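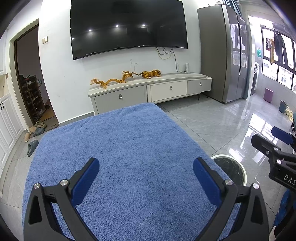
Dense, shaggy pile. The longer the strands, the more the drying matters.

How to Wash a Fluffy Rug So It Comes Out Fluffy

Nerkside Home Notes > Laundry > Rugs and Mats

I love a shaggy rug. I love them by the tub, next to the bed, under a desk in winter when the floor is freezing and you want somewhere nice to put your feet. What I did not love, for years, was the flat, crunchy thing that came out of my washing machine every time I tried to clean one. Then I changed two small parts of the routine (less soap, much more shaking!) and my oldest rug came out looking better than it had in ages. So here is the whole method, start to finish.

It works for small washable rugs and bath mats with a long synthetic or cotton pile. Wool, sheepskin and anything with a glued jute back need a different approach, so please leave those out of the machine.

What you need

Vacuum with a hose
Rubber glove or a clean squeegee
Mild liquid detergent
White vinegar
Wide-tooth comb or a soft pet brush
Two old towels
A drying rack, or a railing you can wipe clean
A trash can with a fresh liner

Step 1. Read the label

Flip the rug over and find the care tag. You're looking for the wash temperature and whether the dryer is allowed. If the tag is long gone, go with cold water and no dryer. Check the backing while you're down there. A rubbery backing that leaves crumbs on your fingers is on its way out, and a machine wash will finish it off and leave bits all through the drum. Hand wash that one in the tub.

Step 2. Shake it, then shake it again

Take it outside, hold it by the short end and snap it hard. Turn it around and do the other end. You will be amazed what falls out. I do six good snaps per end and then hang it upside down over the railing and smack the back with my hand. If you don't have any outdoor space, do this inside the tub with the door closed and rinse everything away afterward.

Step 3. Get the hair out dry

Hair and lint come off a dry rug far more easily than a wet one. Lay the rug flat, put on the rubber glove and drag your hand toward you in short strokes. It all gathers into satisfying little rolls! Pick those up as you go, then run the vacuum hose over both sides. Use the bare hose end on long pile, because a spinning brush can grab the strands and pull them.
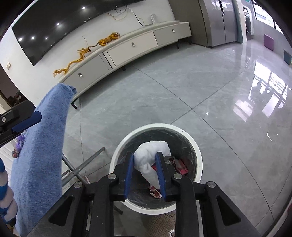

Crumpled white wad at the opening of a lined bin.

Keep the trash right next to you for this step. Lint rolls love to travel, and if you walk them across the room one at a time you'll be vacuuming the hall too. Blotting tissue goes in there as well, along with whatever was hiding in the pile (bobby pins, in my house, always bobby pins).

Step 4. Treat the spots

Mix one drop of detergent into a cup of cool water. Dip a cloth, press it on the spot, lift, and repeat. Press only, no rubbing, or you'll get a fuzzy knot exactly where the stain used to be. For toothpaste, let it dry completely and comb it out first. Makeup usually takes two rounds.

Step 5. Wash

Put the rug in with the two old towels to balance the drum. Choose cold water, a gentle cycle and the lowest spin that still gets the water out. Use half the detergent you'd use for a load of clothes. Half! Leftover soap is what makes the strands clump and feel stiff. Skip fabric softener too, and pour 90 milliliters of white vinegar into the softener drawer in its place. The smell is gone by the time the rug is dry.

If you still see suds through the door at the end, run one more rinse with nothing added.

Washing in the tub works fine. Fill it with enough cool water to cover the rug, swish in a spoonful of detergent, and press down with flat hands over and over until the water turns gray. Drain, refill, press, and keep going until the water runs clear. Roll the rug up to squeeze it out. Wringing twists the backing and it may never lie flat again.

Step 6. Dry it the slow way

Give the rug one big shake as soon as it comes out. Hang it over the rack with the pile facing out and a gap underneath for air. Come back after 90 minutes, shake it again and run your fingers through the strands from root to tip. Do that whenever you walk past. A fan on low helps a lot on humid days.

Got a label that allows the dryer? Low heat, short bursts, and take it out while it's still a little damp.

Step 7. Comb it out

Once it's dry to the touch, comb small sections in one direction and then back the other way. My favorite part! The pile opens right up. Feel the back before you put it down, especially the corners, which stay damp longest.

How often?

Bathroom rugs get washed every two weeks at my place, bedroom ones once a season. Between washes, hang the bathroom one over the side of the tub after your shower and give it a quick shake when you take it down.

Next in Rugs and Mats: Getting a curled corner to lie flat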